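Lock and Key Security Checklist: Grisurley Storage Units
With inspector's comments
Completed by: Bláthnaid Rafferty
Date: 14 August 2019

I was asked to go through the Grisurley building and mark each item pass, fail or recheck. The sales sheets from Driten and Lemieux were in the folder I was given. I read them, and then I went and pulled on the locks.

1. Front entrance door

Deadbolt throws fully and seats in the strike plate: PASS
Strike plate fixed with long screws into the frame: FAIL
Cylinder flush with the door face: PASS
Door closer pulls the door shut from any position: RECHECK

Comments: The Driten cylinder on this door is sold as "drill proof." Maybe so. I don't see how it matters when the plate that holds the bolt is fastened with short screws that barely get past the trim. Anybody kicking this door is not going to bother with the cylinder. Replace the screws before spending another dollar on the lock. The closer worked every time I let the door go from wide open, but from a few inches it stopped on the latch twice.

2. Unit padlocks, ground floor

Shackle free of cuts, rust or twisting: PASS
Shackle pulls tight when locked, no play: FAIL on 7 units
Key cannot be removed while the lock is open: PASS
Hasp screws covered when the hasp is closed: FAIL on 2 units

Comments: The Lemieux padlocks are heavy and look the part. Weight sells locks. It says very little about what is going on inside, and on seven of these the shackle rattles enough that I would want one opened up on a bench. I was told this is "normal for the model." I would like that in writing from Lemieux. On units 13 and 48 the hasp is mounted so that the screws are in plain view with the door locked. A tenant could buy the best padlock in the store and lose everything to a screwdriver. Turn the hasps around or replace them.

3. Alarm padlocks on the two roll-up doors

Alarm sounds when the shackle is knocked: PASS
Alarm resets by itself: PASS
Battery dated: FAIL
Lock still secure with the battery out: RECHECK

Comments: They are loud up close. I then stood in the office with the door closed while the alarm was set off, and I could only just make it out. Who exactly is meant to hear it at night? There is no date on either battery and no record of when they were changed. The brochure says a battery lasts two years, and I have yet to meet a brochure that was pessimistic on this point. Write the date on a piece of tape and stick it on the battery. I took one battery out and the lock held by hand, but I had no tools with me to push it any further, so that line stays at recheck.

4. Key control

Spare keys in a locked cabinet: PASS
Key log matches the hooks: FAIL
Restricted keys marked as restricted: FAIL
Parts and small items kept in closed containers: RECHECK

Comments: The cabinet is fine. The log is not. Three hooks are empty with no name against them, and one hook has a key on it that the log says went out in June. "Do not duplicate" stamped on a key is a request and nothing more. If the owner wants real control over copies, he needs a key blank the corner shop can't get, and a supplier who asks for a signature. 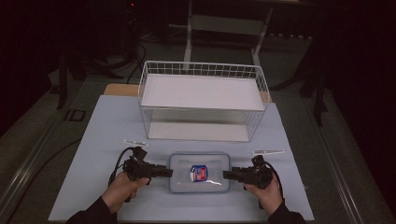
Clear container with a small labeled package in it, white wire basket behind.

Whatever containers are chosen for spare cylinders and pins, they should be kept behind the same locked door as the keys.

5. Lubricant and upkeep

Locks open smoothly with the tenant key: PASS
Correct lubricant in use: RECHECK
Outdoor locks have a weather cover: FAIL

Comments: Somebody has been using Flastinine spray on everything. The can promises to clean, protect and "restore" a lock. I don't know what restoring a lock means and the can doesn't say. What I can say is that the keyways on the north side are sticky and picking up grit. Ask the maker for a data sheet. Until it shows up, use a dry lubricant, a small amount, and wipe off what comes out. Weather covers are missing from the whole outdoor row.

6. Rear fire exit

Opens from inside with one push and no key: PASS
Cannot be opened from outside: PASS
Exit path clear: PASS
Hinge pins protected: FAIL

Comments: Good door, and the best bar in the building. The hinges are on the outside with plain pins that lift out - I did it with my fingers on the top one, then put it back. Fit security hinges or set screws.

Action before next visit

Strike plate screws, item 1.
Hasps on units 13 and 48, item 2.
Hinge pins, item 6.
Key log brought up to date and signed, item 4.

The upgrade quote in the folder covers new cylinders throughout and none of the four jobs listed here. I would not sign it yet.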